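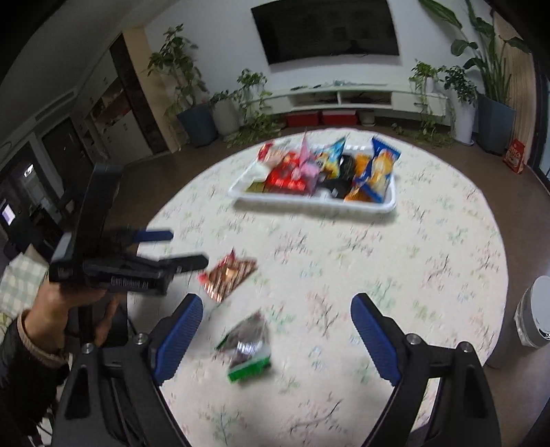 ## 4.3 Recording a two-handed packing task

This section applies to the Diltance hand-held grippers when used as a pair. The operator carries out the task by hand, and the recording is later used to train the robot. Complete the checks in section 4.2 before starting.

1. Place the tray near the far side of the table. Leave clear space between the tray and the operator.
2. Put the loose packets on the cloth within easy reach of both grippers. Pouches and flat packets may be mixed.
3. Take one gripper in each hand and open the jaws fully. Hold still until the ready tone sounds.
4. Start the recording. Bring the open jaws down on either side of the first packet, then close them slowly until the finger pads hold it.
5. Lift the packet clear of the cloth, carry it to the tray and release it inside the rim.
6. Repeat with the remaining packets. Either hand may be used, but a packet should not be passed between hands in this task.
7. Return to the starting position with both jaws open and stop the recording.

**Note:** A single recording must not exceed 90 seconds. Longer recordings are rejected when they are transferred to Jesadier.

**Note:** Glossy packets can slip when held by a corner. Grip them across the middle. A dropped packet may be picked up again within the same recording, provided that it has stayed on the table.

**Caution:** Keep fingers away from the jaw linkages while the grippers are in use. Do not squeeze a sealed packet hard enough to burst it.

### 4.3.1 Changing the layout

Move the loose packets after every recording. After 12 recordings, move the tray as well and enter the change in the session log. Recordings made with an unlogged tray position should be referred to Inês Serrano before transfer.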